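I'd told Adjoa Nutsugah I wanted to see the boring part, and she took me at my word. When I got to Flevska, the little shop she runs out of the back half of an old print works, she handed me a coffee and pointed at a table covered in art supplies.

"Paint goes in the tray," she said. "Brushes get picked up too. Welcome to show business!"

Adjoa teaches robots by doing the job through them. She moves a set of controls, the arms on the table copy her, and everything gets recorded so a program can learn from it later. A good afternoon gets her up to 100 runs. (I asked what a bad afternoon looks like and she just drank her coffee.) 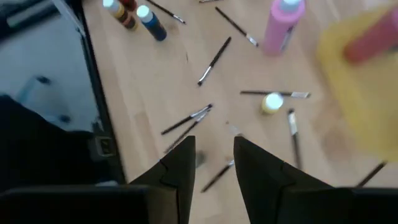

Brushes and bottles, seen from the wrist
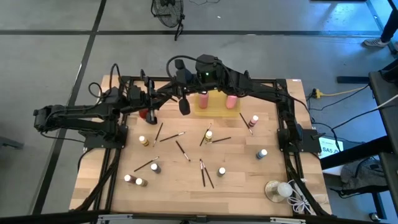 I figured the bottles would be the hard part, being round and tippy, but she shook her head before I'd finished the question. "Brushes. They're skinny, they lie flat, and they roll when you touch them. With your own hand you feel that happening. With the controls I feel nothing, so I'm doing it all by eye, and my eye is lazy after lunch."

So what does she do about it? Mostly she slows down. She comes in from above, stops, and closes on the handle — and if she misses, she leaves the miss in and tries again. That surprised me. I'd assumed you'd want only the pretty ones.

"I used to throw those out," she said. "Then at Kostodov, my old job, we trained on nothing but clean runs and the arm would miss a marker and just keep going, carrying air over to the box. Very confident! It had never seen anybody miss."

She let me have a turn. It took me 20 minutes to do what she does while talking, and I kept crossing the arms like I was knitting. Her advice was to quit thinking about both at once. "Park one. People want to be clever with two hands. Park it, do your thing, then swap."

New people get two days of practice before she keeps any of their recordings, and they all have to mess up the table themselves between runs. She's strict about that. Leave it to habit, she says, and everybody puts the blue paint back in the same spot.

I asked if she ever gets sick of it. "By May I was dreaming about brushes," she said. "Then I went on vacation and I missed them a bit."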